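Arm keeps missing the bin in our sorting project - is it the code or the setup?

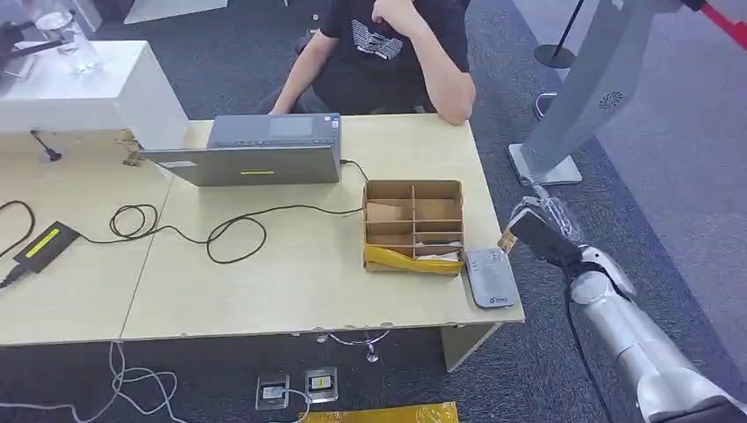
What we're trying to do

Hi all, first post so be gentle. I'm in a student robotics club and our spring project is teaching an arm to pick up small things and drop them into the right compartment of a cardboard divider box. We called it Etwood (long story, it was on a mug). One of us sits at the laptop and the rest of us argue about whose turn it is.

It was fine all through May. We'd get a clean drop nearly every time, and then we moved everything to a different desk and now it lands one compartment over, or right on top of a divider. We changed nothing in the code - I checked, and then Innes team (the other half of the club) checked. Last session we did 50 tries and got 13 good ones. We have to demo this soon and I would really like to not be embarrassed!

So do we start over with the positions, or is there something smarter? And does the box need to be fastened down? We've just been setting it on the desk.

Thanks a million,
Benham_club
Posted Jun 2, 2019

Shakuntala Bansal

I help with a high school team and we had this exact problem two years running, so I feel your pain. My money is on the move. If your drop positions are measured from the base of the arm, then the box has to sit in the very same spot compared to the base, and it doesn't take much of a shift to land you in the next compartment over.

What we do now: put the box where you want it, run masking tape along two sides, and write on the tape which corner is which. Then teach just one corner compartment again and see how far off it is from your old numbers. If the opposite corner is off by the same amount in the same direction, you only need to add that offset everywhere and you're done in 30 minutes. If the two corners disagree, the box is turned a little and you'll have to teach at least three corners (or turn it back, which is what we usually end up doing, with a lot of squinting).

And yes, fasten it! Cardboard is so light that one bump from the gripper and it slides. We use putty under the corners. While you're at it, check whether your desk is two tables pushed together, like in your picture. Ours used to creep apart at the join whenever someone leaned on one, and the box went along for the ride.

Also get any wrappers and loose paper out of the compartments before a run. I say this as someone whose team spent an evening picking up the same bit of tissue.

unton989

had same thing, it was the gripper not the box. check the screws

Sarla Mathur

I'd go with the tape idea first, but unton989 has a point, so here's a quick way to tell them apart. Send the arm to the same spot ten times with nothing in the gripper and mark where the tip ends up each time. If the marks are all on top of each other but in the wrong place, it's your positions. If they're scattered, something is loose and no amount of teaching is going to fix it.

One more thing from me - tidy your cables before the demo. We had a laptop cord looped across the table and a kid caught it with her sleeve, and the whole layout went sideways with parents watching. Run it off the back edge and tape it down. Good luck, and come back and tell us how it went!

We use cookies to remember your sign-in and to count visits. By staying on this page you agree to our use of cookies.

Contact us | Copyright 2019 | Back to top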